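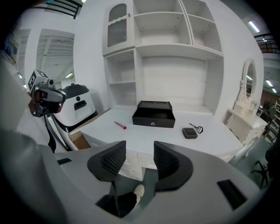
Workshop tips: software for hand-held gripper capture

Notes collected from the bench, mostly after something went wrong. They assume a pair of hand-held grippers with cube markers, a wrist-side camera on each, and a pipeline that turns the recordings into end-effector trajectories. Commands are for Usden, but the same settings exist in most recorders under other names.

Marker cubes

Measure the printed squares with calipers and enter the measured value. Printer scaling is rarely exact, and a scale error in the marker goes straight into the depth estimate. Measure the black area only, without the white border.

Give every cube its own ID range in the config. Two cubes sharing a face ID will pass detection without a warning, and the tracker will swap left and right hands partway through a recording. If a trajectory jumps from one side of the desk to the other, check the IDs before touching the filter.

Solve pose from the whole cube, using every visible face. Single-face pose is ambiguous when the face is nearly square to the camera, and the result flips between two orientations.

Lock exposure. Auto exposure on a white desk under fluorescent tubes will darken the cube until the corners merge. Set shutter to a multiple of the mains flicker period and raise the gain if required.

Clocks

Start all recorders from one host and log the offset at both ends of the take. An offset logged only at the start says nothing about drift. Anything over 5 milliseconds gets resampled against the host clock; Tollell does this with the --resync flag, which is off by default.

If no sync log exists, open and close the gripper fingers twice in view of the head camera at the start of the take. The aperture signal can be lined up against the video by hand. It is tedious but serviceable.

Planning the task

Write the task as a list of states the software can test. "Box open" is a state. "Opening the box" is an interval, and three annotators will mark it three ways. Pankaj Rastogi's template for hinged containers uses lid angle thresholds, with a dead band between open and closed so the label does not chatter while the lid is moving.

Decide which hand is the holding hand and record it as metadata. For a box on a smooth desk the policy needs to learn bracing as well as lifting, and a trajectory that omits the bracing hand will push the box across the table on playback.

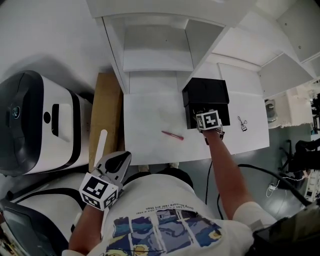

Bench work on the black box, from the head camera.

Leave the small items where they are between takes, and log any layout change as a new scene number. A pen moved a hand's width is a new scene as far as the object detector is concerned.

Occlusion

The forearm hides a cube more often than any object does. Bridge short gaps with the inertial data and cut long ones. Our limit is 7 consecutive frames. Ross Rankin argues for a longer limit on slow motions; the numbers have not been run.

Do not smooth across a cut. The default spline in Kushwaha will happily join both sides and produce a path through the desk. Set the segment flag first, then smooth.

Glass doors, mirrors and glossy black panels can return a reflected cube. A reflected marker normally fails the ID check, but a partial view with error correction turned up high may get through. Keep correction at the lowest setting and mask known mirrors in the head camera view.

Replay check

Run each trajectory in simulation with the joint limits of the target arm before it goes into the training set. Human wrists reach orientations that the arm cannot. In the March batch of 413 takes, almost a fifth failed on wrist roll alone. Most were recovered by shifting the virtual base a little to the left.

Log failures with the joint name and the time index. A bare "unreachable" tells the next person nothing.

Files

Raw video is read-only once copied. Derived trajectories carry the config hash in the file name, so a changed marker size cannot pass unnoticed. Hemant Dubey keeps the hash script in the tools folder; run it after any edit to the calibration, including edits to comments.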